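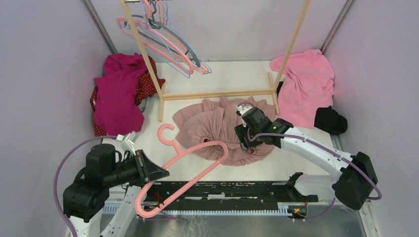
A wooden garment rack on a white work surface.

Questions about renting and returning clothes at Zonddale

How long can I keep the clothes?
The normal rental is 24 days, counted from the day the parcel arrives at your address. If you need more time, write to us at least two days before the end. We can usually say yes, except in December, when many pieces are already promised to other customers.

Do I have to wash them before I send them back?
No, please do not wash anything. Some wool pieces become smaller even in cold water, and then we must ask you for the repair fee. Only shake out the sand or dust and fold the clothes in the bag.

What if the size is wrong?
Tell us within two days and we send another size without a new delivery charge. Our sizes follow the table of the Irnilau line, where the sleeves are a little long. If you are between two sizes, Thảo Hứa in our fitting room recommends the smaller one for coats and the larger one for trousers.

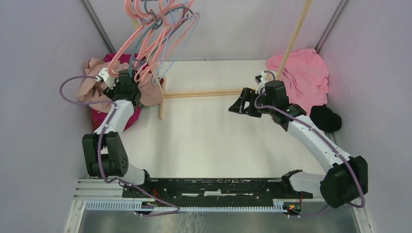

Should I send back the hangers also?
Yes, if your order came with hangers, please return all of them. Put them flat at the bottom of the box, all hooks on the same side — otherwise they can pull the threads of knitted clothes. A missing hanger is not a big problem, but write it on the return slip.

I have a stain. What will it cost?
Small stains from food or makeup are included in the price. For ink, paint or oil, Vinh Đặng looks at the piece first and sends you an email before we charge anything.

Can I buy something I rented?
Often yes. We have almost 1200 pieces, and 197 of them are for sale now. The Andasix jackets are for rent only.

Where can I bring the parcel myself?
To the counter in Heydari Street, side entrance. Please have your order number ready.

Last updated: 09/10/2026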